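Clothes swap is back at Rernholm Hall this December

I spent my morning sorting shirts with Homa Jalali, and oh, I've missed this! The swap is back in the side hall, and we're already up to 886 pieces (Homa wants 1000 before the doors open, and I wouldn't bet against her). Plaid is having a moment, let me tell you. Bring clean clothes, anything with its buttons still on, and drop them in the bins by the stairs before 4 p.m. You get one token per piece, up to 20, and leftover tokens carry over to spring. Pouran Hosseinzadeh is running the mending table again, so bring that coat with the torn lining too. Kids' sizes are what we're short of, especially winter things. I've got my eye on a gray-green piece already, so hands off, please! 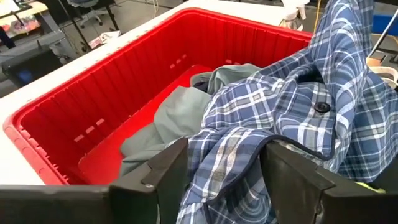

Vol. 56, p. 20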